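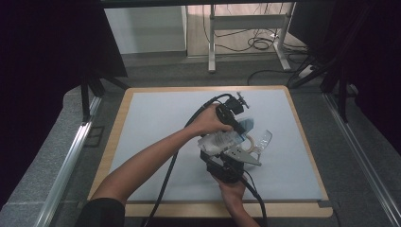 In praise of the crumpled bag

I have a drawer in my kitchen that doesn't shut. It hasn't shut since we moved in, and the reason is plastic bags: bread bags, freezer bags, the thin sort you tear off a roll for your mushrooms, all squashed in on top of each other until the whole lot springs up at you like a jack-in-the-box when you only wanted the scissors. My partner Brahim calls it the nest. I call it being careful with money, and we have agreed to differ.

So when my editor asked who wanted to spend a month sorting out small household stuff on a tray, I said yes before she'd finished the question (I thought there might be biscuits).

The tray method, if you haven't come across it, belongs to Fraser Paterson, who used to run the stockroom at a hardware shop called Caron and now goes into other people's homes and makes them look at their own clutter. You take one tray, a wooden one with a proper rim so that nothing rolls away, and you lay something flat and pale on it. Then you tip out one drawer, or as much of it as will fit, and you deal with what's in front of you before you're allowed any more.

"People start with the whole room and they're in tears by lunch," he told me, standing in my kitchen with his coat still on. "Do a tray. Have a cup of tea. Do another tray."

My first tray was the nest, obviously. It took me 7 goes! I won't pretend I enjoyed the first few, but there's something very soothing about flattening a bag with the side of your hand, folding it in thirds and then in half, and watching a heap turn into a tidy little stack. Fraser folds his into triangles. Mine come out more like samosas that have been sat on, but they stay put, and that'll do me.

What surprised me was how much was hiding inside the bags. Rubber bands. A curtain ring from the old flat. The washer I'd blamed the plumber for losing, poor man. Four batteries, condition unknown. Lachlan Costigan, who lives downstairs and came up to borrow a ladder, stayed for an hour and found a key that fits nothing either of us owns. He's taken it home to try on his shed.

Rings are a menace, by the way, all of them. Curtain rings, jar seals, the rings that come off the necks of bottles. They look useful so you keep them, and they never match anything again. Fraser's rule is that a ring gets put straight back on whatever it came off, or it goes. I have broken this rule already and I have a jam jar to prove it.

The bags themselves were harder to part with than I'd expected. I grew up in a house where you washed them and pegged them on the line, and my mother could get a whole winter out of a decent one. Fraser is quite kind about this. Keep the ones with no holes, he says, and keep as many as fit in one box with the lid on. My box is an old Kundico biscuit tin, and I can report that it holds 100 folded bags if you lean on it.

After that I got a bit carried away. The drawer under the telly went next, then the sewing basket, then the dreadful cupboard by the back door with the string in it. I did the string tray on the living room floor with the radio on and lost a whole evening to one knot.

The kitchen drawer shuts now. Brahim opens and closes it when he walks past, just to hear it go. I've still got the odds and ends tin to do, and the shoebox of leads, and Lachlan wants the tray on loan for his shed as soon as I've finished with it.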